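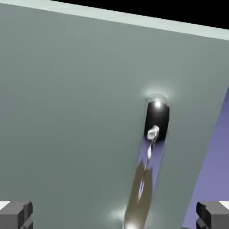

Simulator check before the team trials, Hivside Robotics Club, Monday, September 25, 2023. The checklist must be finished before any team loads its own program. In this build the two gripper fingers come into the wrist view at the bottom corners, and the black capsule stands ahead of them, a little to the right of center, with the small white piece at its lower end. Compare your start view with it before you continue.

Build: Skoltis 3618
Station: 5

1. Start view matches the reference.
OK. Both fingers are visible.

2. Table surface is complete.
Not OK. A narrow purple strip cuts into the table below the capsule, with a broken white streak in it. Please check the table mesh. Teams can practice, but results are not counted until this is repaired.

3. Lights and reflections.
Comment: the white glow around the top of the capsule is too strong for color detection. The Julik team should lower the light value and save it under a new name.

4. Transparent shapes.
Comment: there is one brownish shape near the bottom of the view. I could not find it in the object list. To be examined together with point 2.

5. Gripper opens and closes on command.
OK, tested from the keyboard and from the script.

6. Run stops at the step limit.
Limit is set to 200. The run stopped at 264 in the first test. The old settings file from June was still loaded. Corrected and tested again, OK.

7. Stop key works during motion.
OK. Every student must try it one time before the first run.

8. Log file is saved in the folder of the team.
Open for the Owino team, the folder has no write permission.

Result: practice allowed, scoring not allowed. Points 2, 3, 4 and 8 must be checked again on the same station.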